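Home Projects Reports Members Find us

June 2021
By Rukhsana Jadoon

Progress report to the Brillico small grants desk: the Magsi hand-held gripper

Dear Faisal,

Thank you again for being so patient with us this spring! You asked for a short report, and I did try, but there is a good deal to tell and I have never been much good at short. The main news is that Magsi has gone from a pile of sketches to something you can pick up and carry through the workshop, and everyone at Prisdale who has had a go with it has come back with an opinion.

Where we are with the build

The two curved fingers are on their third shape now. The first pair were too straight and kept pushing soft things away, and the second pair bent nicely but rubbed against each other near the tips (you may remember my grumpy email). This pair meets where we want it to. We also moved to big round screws at the pivots, the kind you can turn with cold hands and no tools, and I wish we had done that in the first week.

Cloth is what we set out to handle, as you know from the application, and cloth is what has kept us up late. A shirt never sits the same way twice. We have logged 547 practice grabs so far, most of them on shirts, socks and an old sweater of mine, and I have written down what went wrong each time as well as what went right. Thick knits are coming along well. Thin cotton is still a nuisance, and if the fingers come in at a low angle they tend to slide over the top of it, so we are trying a softer pad on the inside edge.

The bench stand, which we call Prundine after the street the workshop used to be on, is slower going. The base is done and the arm that will hold the gripper is cut, but the joint wobbles and I won't pretend otherwise. I would like to take it apart once more before I ask anybody to trust it.

Money

We have spent $3,933 of the grant. The largest share went on motors and the small control boards, with the rest on printing material, screws and a replacement power supply, the old one having given up in a thunderstorm. One motor was faulty and the shop sent back $85, which is already taken off the total. Receipts are in the folder I shared with you, in a better order than last time, I hope!

What comes next

1. Finish the softer pads and try them on thin cotton, with 20 grabs for each pad before we choose one.

2. Rebuild the Prundine joint with a wider bearing, and borrow a second pair of hands for the fitting.

3. Carry on with the bed trials, where the gripper is held out over the sheet and brought down to the navy clothes from different sides.

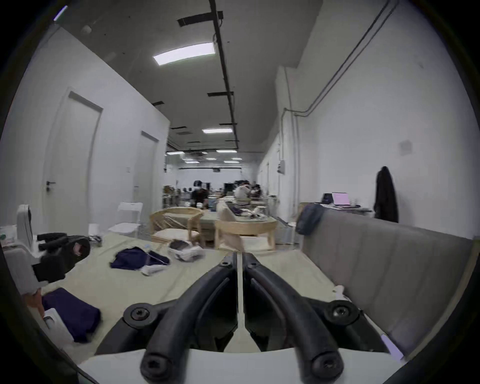
4. Write up the parts list and the finger drawings so that other home builders can make their own. I have a rough draft and would love your eye on it before it goes out in July.

Do come by if you are anywhere near us. The kettle is always on, and I would much sooner put the gripper in your hand than describe it in another email.

With warm thanks,
Rukhsana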